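# Chapter 4: Bags, Wraps, and Films

Most of the plastic that passes through a home or an office is thin. It arrives around something else, does its job for an hour or a week, and is folded into a drawer or thrown out. This chapter deals with thin plastic as a material: how it bends, how it holds a load, and how it behaves when it is tied, stacked, or opened.

A carrier bag is a useful place to begin. It has almost no shape of its own. Set on a table, it takes its form from what is inside it and from the way its handles are left. Looped handles stay within reach. A knot closes the bag but makes it slower to open, and it often leaves the neck of the bag stretched.

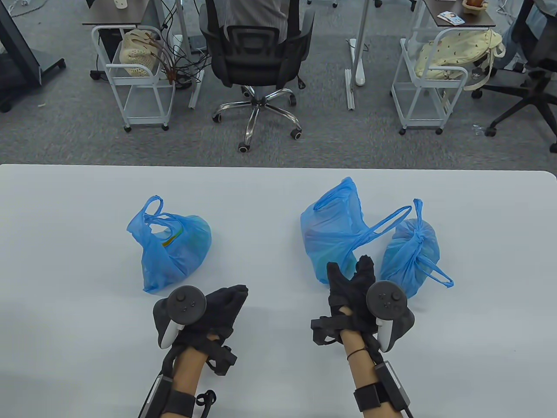
**Figure 4.1** Three blue plastic bags on a white tabletop. The bag at left has its handles looped up; the small round one is tied in a knot.

Compare the long handle of the larger bag with the loose strip on the knotted one. Both are narrow bands of film, and a narrow band carries the weight of the whole bag when it is lifted. Students in the Grurkent course should keep this in mind when they reach the lifting exercise in Section 3.

## Color and Thickness

Thin film lets some light through. In a pale bag, the color of an item may show faintly even when its outline doesn't, as with the yellow-green item in the bag at left in Figure 4.1. Doubling the film makes it harder to see through. This is why a folded bag usually looks darker than the same bag opened out.

## Folds and Creases

When film is bent sharply, it forms a ridge with a flat face on each side. The faces meet the light at different angles, so one sheet can show several shades of the same color. A glossy film also picks up pale streaks along a fold.

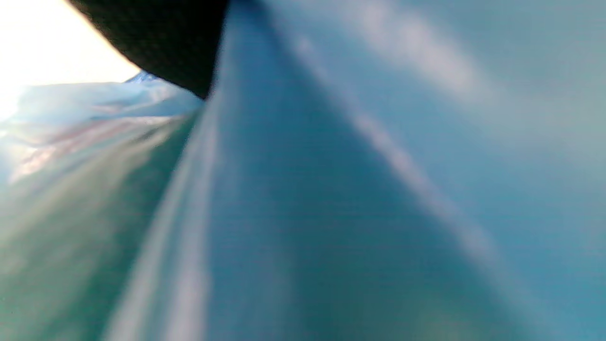 ## Before You Begin Section 1

You will need:

- 4 plastic carrier bags, of at least two sizes
- a clear tabletop
- the Prurnthorpe record sheet, form 2433

Load each bag with up to 8 small items. Leave one bag open, tie one in a knot, and close the others any way you like. Write down how each one stands before you touch it again.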